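# Renting a two-arm bench by the month

Skenisard leases two-arm assembly benches to small manufacturers that can't justify buying one. The package is sold under the name Jekis and includes the arms, the software and a set of practice parts. We spoke with the company's product lead, who asked that we print the firm's name only.

"Most of our customers make short runs," the product lead said. "They build 3000 of something and then the part changes. A fixed machine doesn't suit them."

A lease runs for at least 3 months. The first part to be set up is covered by the fee, and the next ones are billed by the day.

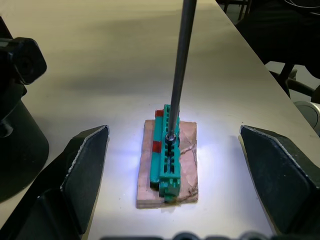
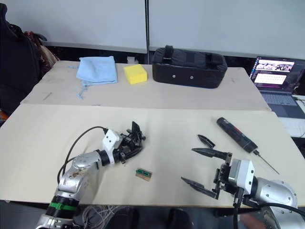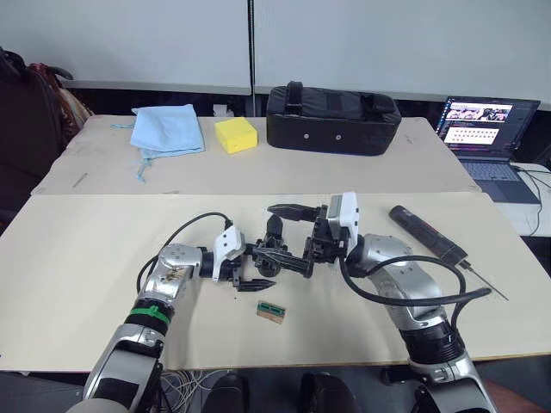 Jekis at work on a small green part.

ZAVHOLM, November 30, 2019

The two arms don't have to carry the same tooling. "One side can hold while the other side works," the product lead said. "Customers ask for two identical grippers, and after a week they usually want to change one."

Hand tools are a common request. Skenisard advises customers to start with a tool their own staff already use. "If your people know how a screwdriver should feel in that job, they can tell us when the arm has it wrong."

Training takes 15 hours, spread over a week. Priedītis, a lighting firm that took a bench in October, sent three of its line workers. The company says none of them had programmed anything before.

We asked what the bench does badly. "Soft things," the product lead said. "Cable, cloth, foam. We'll quote for it, but we tell people it will be slow."

Service calls are included on weekdays. Replacement fingertips are not, and customers should expect to order them.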